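Contenedores devueltos en frontera por falta de consentimiento previo: ¿quién paga el almacenaje?

Publicado en Residuos y sustancias químicas > Movimientos transfronterizos
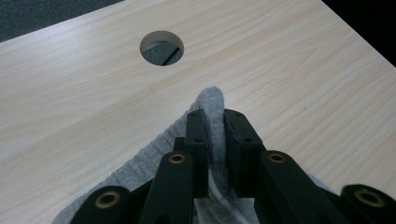
Consulta de Romain Leblanc
15 de mayo de 2018

Hola a todos. Llevo el papeleo ambiental de una empresa mediana (Drirdale, reciclaje de metales, por si alguien nos ha tenido el gusto de auditar) y me han dejado encima de la mesa un asunto que, según mi jefe, «se resuelve con dos correos». Voy por el correo cuarenta.

En abril enviamos una partida de polvos de filtro con plomo a una planta de tratamiento fuera de la UE. Teníamos contrato con la planta, seguro, documento de movimiento firmado y notificación presentada. Lo que no teníamos, según descubrimos con la mercancía ya en el puerto de destino, era el consentimiento por escrito de la autoridad del país importador. Teníamos el acuse de recibo. El transitario, Kaczmarczyk, nos aseguró que el acuse «equivalía». También nos aseguró que el barco no haría escala, y la hizo.

Ahora la autoridad de destino pide que nos llevemos la carga. El puerto nos factura 825 euros diarios de almacenaje y el transitario ha dejado de encontrar tiempo para coger el teléfono. Mis dudas:

¿Estamos obligados a traerla de vuelta o podemos buscar otra planta en un tercer país?

¿Qué plazo tenemos?

¿Se puede repercutir el almacenaje a Kaczmarczyk, que fue quien dio la luz verde?

Gracias de antemano. Si la respuesta es «contrate a un abogado», ya lo hemos hecho, y nos ha preguntado qué es el Convenio de Basilea.

Respuesta de Kagiso Mabuza
Miembro veterano, 1.249 mensajes

Romain, primero lo desagradable: el acuse de recibo dice que han recibido los papeles. El consentimiento dice que aceptan los residuos. Entre uno y otro hay un expediente, un funcionario y a veces unas vacaciones. En el sistema de consentimiento fundamentado previo del Convenio, la exportación no debe empezar hasta tener el segundo por escrito, y el de los países de tránsito cuando corresponda. Esa escala imprevista puede darte otro disgusto, así que mira ya dónde fue y si ese país figuraba en la notificación.

Un traslado sin consentimiento entra en la definición de tráfico ilícito del artículo 9. Suena a película, pero se aplica igual al contrabandista que al que confundió dos sellos. Si la causa está en el exportador o el generador, el Estado de exportación tiene que asegurar que los residuos vuelvan o, si eso no es viable, que se eliminen de otra forma conforme al Convenio. El plazo es de 30 días desde que se le informa del tráfico ilícito, o el que acuerden los Estados afectados. Fíjate en que el reloj se pone en marcha con la comunicación entre autoridades. Tu correo cuarenta, con todo el respeto, no cuenta.

Lo del tercer país no lo descartes, pero tampoco lo negocies por tu cuenta. Haría falta que lo aceptaran las autoridades, con notificación y consentimiento nuevos, y a 825 euros diarios eso se paga como un hotel con vistas. En mi experiencia sale antes el retorno.

Lo que yo haría hoy mismo:

— Llamar a tu autoridad competente y contarlo todo, incluido lo feo. Probablemente ya lo saben.
— Pedir por escrito a la autoridad de destino el motivo exacto del rechazo.
— Revisar la garantía financiera que acompañaba a la notificación. Está pensada para estas cosas.
— Guardar todo lo que escribió el transitario, sobre todo lo de «equivalía».

Respuesta de Eugeniusz Duda

A nosotros nos pasó con Nodent y lo arregló un primo de mi socio que conocía a alguien en la aduana. Fueron 5 semanas. Prueba a cambiar el código del residuo, que con otro código a lo mejor no hace falta permiso.

Respuesta de Katsuhiko Ueda

Por favor, no cambies el código. Convertir un error administrativo en una falsedad documental es un ascenso que no le recomiendo a nadie.

Añado algo a lo de Kagiso, con quien estoy de acuerdo. Sobre repercutir el almacenaje: frente a la Administración, el responsable es el notificante, es decir, vosotros. Lo que haya entre Kaczmarczyk y Drirdale es un asunto privado y depende del contrato. Busca dos cosas: si el encargo incluía la gestión de autorizaciones o solo el transporte, y si hay un límite de responsabilidad en las condiciones generales (suele estar en la última página, en gris claro). Yo he visto un límite de 100 euros por expedición, redactado con mucha elegancia. Que se sostenga o no ante un juez ya es otra historia, y ahí tu abogado, Basilea aparte, sí debería moverse con soltura.

Reclama por escrito cuanto antes, aunque no tengas cerrada la cifra final. Y pide al puerto el desglose diario: a veces mezclan almacenaje con demora del contenedor, y esta segunda la factura la naviera.

Comentario de Romain Leblanc

Gracias, Kagiso y Katsuhiko. He llamado a la autoridad y, en efecto, ya lo sabían. La escala sí figuraba en la notificación, primera alegría del mes. El contrato habla de «gestión integral», que mi jefe y el transitario leen de manera distinta. Eugeniusz, gracias también, pero no tenemos primos.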